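Workshop Tips: When the Arm Drops What It Holds

Most drops on a tabletop kitchen arm get blamed on the gripper. Check the cable first. On our Drana arm the fault log gave "grip lost" 26 times in one month, and the fingers were within spec every time. The cause was a connector pulled partway out of its socket by a cable with too little slack at the wrist.

Before you touch anything:

Press the emergency stop and wait 60 seconds. Releasing the stop does not clear the fault, and the arm may still hold its last command.
Support the forearm by hand. Joints without brakes sag when power is removed.
Unplug any real appliance within reach. A snagged cord can pull a toaster oven across the table.

Finding the fault:

Move the wrist through its full range by hand, power off, and watch the cable at each end of travel. It should never go tight.
Tug each connector lightly. Any play means reseat it and fit a clip – tape lets go in a week.
Check that no loop can hang below the fingers. A loop at that height catches on cup handles and colander rims.
Run the empty test cycle 3 times at low speed before putting objects back.

If the fault returns with the cable secured, replace the cable. Ours failed at 2,730 cycles, with a break inside the jacket and no mark outside. The Brulik clips listed in the parts section fit both cable sizes.

The kitchen layout, with the ketchup bottle on its plate:
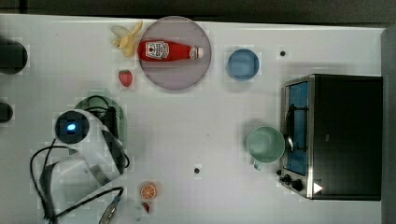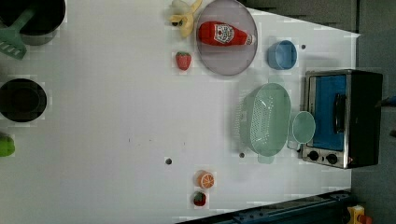
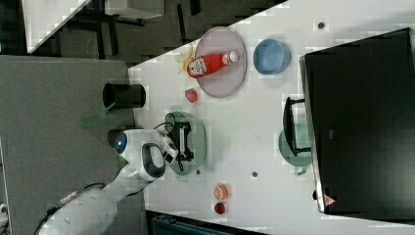

Photos: Jaruwan Suwannarat / Delitz Workshop

Keep the bottle away from the table edge during the test cycle, and log the cycle count each time a connector is reseated.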